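How to Empty and Sort a Catch-All Bin

Every house I've ever lived in has had one: the bin where small stuff goes when you don't feel like putting it away. Ours sits on the workbench and I love sorting it (yes, really!). All you need is 30 minutes and a clear bit of table.

What you'll need

An old towel
3 small boxes or trays
A damp cloth and a little dish soap
A marker and some labels

Step 1. Thin it out first

Take out anything big or obviously trash before you start making decisions. Dead pens, wrappers, receipts from May - out they go. Keep going until you can see the bottom of the bin, and then the rest feels so much easier! 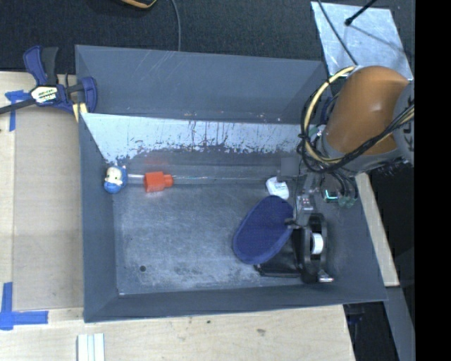

Down to the last few: a little blue and white figurine, a red-orange plastic piece, a dark blue oval and a black thing like a tape dispenser.

Step 2. Sort by where it lives

Label your boxes Desk, Toys and Mystery. Tape and anything with a roll goes in Desk, figurines go in Toys. Odd plastic parts go straight into Mystery, and don't stop to puzzle over them now. Clear or see-through bits are easy to miss on a gray floor, so run your hand along the back edge too.

Step 3. Wipe the bin

Shake it out over the towel, then wipe the walls and floor with the damp cloth. Scuffs and scrapes won't come off and that's fine, a bin with some history works just as well. Let it dry before you refill it.

Step 4. Give Mystery a deadline

Write the date on the box (mine says 29/08/2026) and give it 2 weeks. Anything still unclaimed by then can go!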